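Wurville Community Centre Newsletter
December 2023

Textile Reuse Program: Shirts and Knitwear Now Accepted at the Claltuler Room

The Centre is pleased to advise members that the Textile Reuse Program will accept T-shirts, polo shirts and light knitwear from the start of the new session. The program was previously limited to household linen. The change follows a review carried out in August, in which members asked most often for a place to pass on clothing that still has wear left in it.

Donations will be received at the Claltuler Room, on the ground floor beside the Rahman Street entrance. Each bag is opened on arrival and its contents are laid out on the work surface, checked, folded and shelved by size. Garments should be laundered before they are brought in. Items with tears, heavy staining or failed seams cannot be placed on the shelves, but plain cotton in that condition may be left in the rag bin beside the door, where it is cut down for the Centre's workshops.

Printed shirts make up a considerable share of what members offer, particularly those from past trips, fun runs and club events. The program welcomes them. Prints should be intact and free of peeling, and any names of private individuals should be pointed out when the bag is handed over, so that the shirt can be directed to the rag bin if the donor prefers.

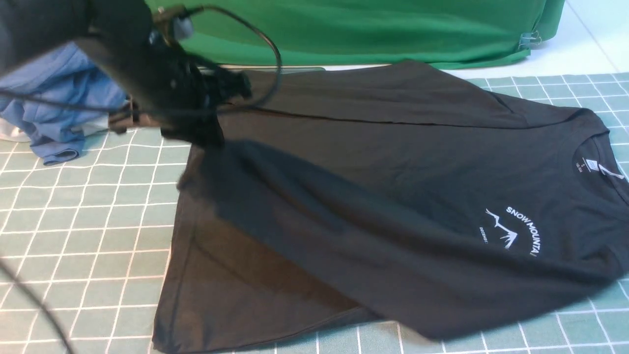
A black T-shirt with a white mountain print, spread on the green cutting mat.

Members who assist with folding are asked to follow the method now in use at all work surfaces. The shirt is spread face up with the collar clear and the sleeves drawn out to the sides. Creases in the body are smoothed by hand towards the hem. The shirt is then turned over, each side is brought in towards the centre line, and the hem is raised to meet the shoulders. The grid on the mat is a useful guide to width, and folded shirts should be close enough in size to stand in a single pile without leaning.

Care tags and neck labels are to be left in place. Where a size can no longer be read, the garment should be set aside for measuring and marked with a paper slip. Staples and safety pins are not to be used for this purpose.

The shelving supplied by Prurov has space for 500 folded garments. When the shelves are full, intake will be paused and a notice placed at the front desk. Members are asked not to leave bags in the corridor while intake is paused, as the corridor is a fire exit.

A limit of 6 garments per household applies to each visit for those collecting from the shelves. Collection is free of charge and no membership card is required.

Sulastri Leiw's introductory session on sorting and folding, listed in the previous newsletter, has been moved to the Claltuler Room. Places already booked remain valid. Further enquiries about the session or the program may be directed to the front desk during opening hours.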